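Replacing the finger pads on the Sketum hand-held gripper

The ribbed pads are the part that wears out, usually the week before you need them. We swap ours every 3000 grasps or whenever a slat tears, and the slat generally wins.

Power down and open the jaws fully. Back out the screws on one white plate, working from the inner corner outward, and slide the old pad free. Do one side at a time – the other side is your only honest drawing of how it goes together.

Seat the new pad so the slats fan outward behind the plate. Start all the screws by hand before tightening any of them. If a pad fights you, it's upside down. It was upside down for me in Udumholm, twice.

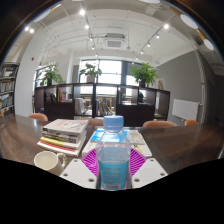
Now close on something upright with a screw cap and hold it for nine seconds. Both pads should bend by the same amount. If one side does all the work, loosen that plate, nudge it and try again. After eight good grasps in a row, retighten the screws and reset the counter, which I forget every time.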